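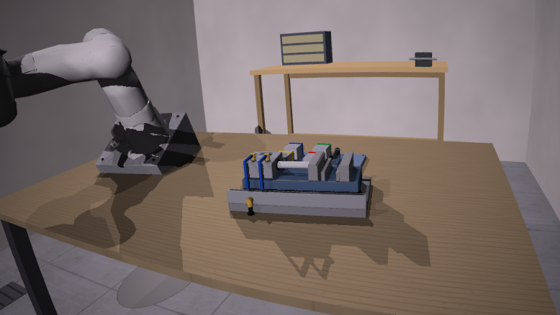

Godamden Station Renders

Version 2 of the data card. Replaces the one uploaded in March.

Summary

Godamden Station Renders is a set of simulated episodes of a tabletop robot arm working at a kitting and clamping station. The virtual station was modeled on a workstation at the Claranon valve plant, where people load small parts into trays and fixtures by hand. The set was built for two purposes: training manipulation policies, and letting the people who work at the station see a proposed layout before any equipment is bought.

Contents

987 episodes, split as follows:
Train: 700
Validation: 82
Test: 205

Each episode has RGB video from several viewpoints, joint positions, gripper state and a short text instruction. Viewpoints change between episodes, and some are close to overhead. All images are rendered. No footage from the plant floor is included.

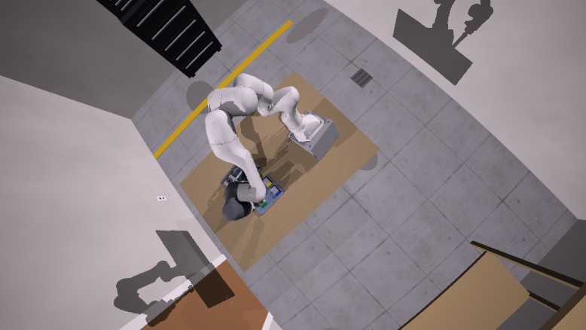 Overhead view. Gripper above the blue tray, green item near the tray's lower end.

Background

The Claranon station is staffed by one person per shift. The job is to pick parts from bins, place them in order, close the clamps and pass the work on. Operators asked for help with the repeated reach across the table, which they named as the main cause of sore shoulders by the end of a shift. They did not ask for help with the fit check, and the plan leaves that with them.

Under the plan, the arm does the picking and placing. The operator sets up the station, checks the fit, clears stoppages and signs for the lot. Two operators per shift would cover three stations. The hours freed up go to incoming inspection, which has been short of people since the second line opened. Pay grades for the new duties were still under discussion when this card was written, and nothing in this data should be read as settling them.

How the episodes were made

Episodes were recorded in the Ruvix simulator by teleoperation. Seven of the people driving the arm were operators from the plant, who worked in paid sessions during normal hours. The remaining episodes were driven by staff at Brito, the integrator on the project. The field operator_group tells the two apart.

There is a difference between the groups. Plant operators tend to pause above a part before going down to it, and Brito staff mostly do not. We left the pauses in. Anyone who trims idle time should know that they are removing something the operators do on purpose — on the real station that is when they look for burrs. 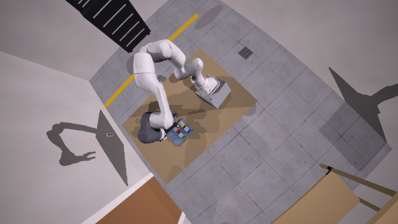
High view of the arm and tray. Wrist at the left side of the work area, parts in yellow, blue, red and green.

File layout

episodes/ one folder per episode, numbered from 0
meta/tasks.csv instruction text and task ID
meta/splits.csv train, validation and test lists
meta/comments.csv operator comments, with personal details removed

The comments file has 305 rows. It was a late addition and the columns are not fully consistent. Rows with an empty task ID are about the layout as a whole.

What the comments changed

The most common request was about standing room. In the first layout the fixture was too far from the front edge of the table for a person to reach a clamp without leaning in, so it was moved forward. The second request was for a stop control on both sides of the station. That is in the plant drawing but is not modeled in the simulator. 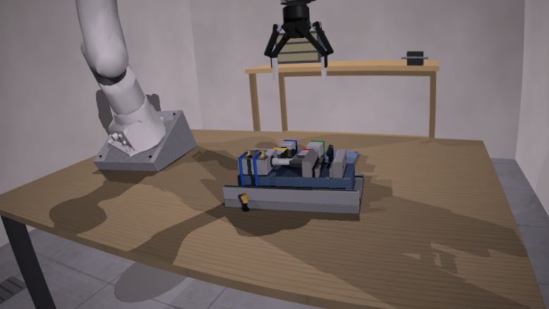

Several operators also wrote that they wanted to know who gets called when the arm stops at night. The answer for now is the shift lead, with phone support from Brito until 10 p.m. After that the station goes back to hand loading, so all operators keep their hand-loading certification and renew it on the old schedule.

Known limits

Contact forces are approximate. Do not use them to set clamp pressure.
Shadows are stronger than on the plant floor, where the lighting is diffuse.
No people are modeled. The set cannot be used to judge safe distances.
Hoses are rigid and do not move when touched.
In 200 of the train episodes the gripper state is logged one step late. These are marked in splits.csv.

Use

Free for research and for workplace training. Please do not use the operator_group field to rate or compare individual workers. The plant operators agreed to take part on that condition.

Changes from version 1

Added meta/comments.csv. Fixed swapped task IDs in the validation split. Removed cycle time estimates, which had been taken from simulation and were being quoted at the plant as targets.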